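Handheld gripper demos: how much start-pose variation before it hurts?
Forum: Manipulation / Data collection
11 posts hidden, showing 6

urkgate_ef
Posted Feb 12, 2019

We are collecting two-handed demos with handheld grippers for a put-away task. Clear lidded food container starts on the table, ends on a shelf of a wire rack at the far side. We have 588 episodes that passed filtering. The policy trained on them reaches the container and then closes early on one side, usually the left.

My current plan is to widen the start poses: more yaw on the container, more lateral offset. Before I spend another week on that I would like to hear from anyone who has done it with transparent objects.

Efren Villanueva

pindora_k
Reply to urkgate_ef

What is the distribution of start yaw now? If your operators place the container by hand they will put it near square every time, whatever the protocol says. We had a sheet that said "random" and the histogram had one peak.

Also, do you randomize which hand makes contact first? If the left hand leads in most episodes, the early close on the left may just be the policy copying timing.

urkgate_ef
Reply to pindora_k

Yaw is from a printed list, one line per episode, so the spread is decent. Contact order was left to the operator. I checked last night and the left leads in most of them, so that is a fair point.
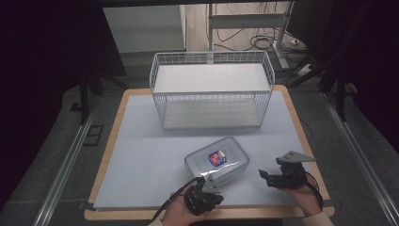

The rack has stayed in the same place for the whole set. I did that on purpose, so that failures on the grasp would not get mixed up with failures on the place. Both shelves are used as targets, with the target given as a label at the start of the episode.

trevor_rig
Reply to urkgate_ef

I disagree with widening anything yet. You have a grasp timing problem and you are about to add variance to it. Fix the contact order first: 148 new episodes, both grippers arriving within a fixed window, same pose list. Retrain on those alone. If the early close goes away, then mix the old data back in and look again.

The fixed rack will cost you later, but that is a separate issue.

Khanyisile Cele
Reply to trevor_rig

Training on 148 alone will tell you very little. At Dostdale we tried a small clean set against a larger messy one on a lidded box, and the small set looked better on the bench and fell over as soon as the box was rotated past the range in it. I would relabel first. Trim the approach segment so each episode starts when the second gripper enters a set radius of the object. It costs an afternoon and no new recording.

On transparency: clear walls give the network weak edges, and it will lean on whatever has contrast. If your lid has a printed label, check whether the policy follows the label — rotate the lid half a turn with the box held still and compare the predicted grasp points. Ours shifted toward the label by more than a finger width.

trevor_rig
Reply to Khanyisile Cele

Trimming hides the fault. The robot still has to make the approach, and you have removed the examples of it.

Khanyisile Cele
Reply to trevor_rig

Only if you throw the trimmed part away. Keep it as a separate phase with its own weight. We did not see a loss on approach.

urkgate_ef

There is a label on the lid, so I will run the lid test tomorrow before recording anything. Then the relabel, with the approach kept as its own phase. If the left gripper still closes early after that, I will do the fixed-window set and post both curves.

pindora_k
Reply to urkgate_ef

Post the contact-order split too, please.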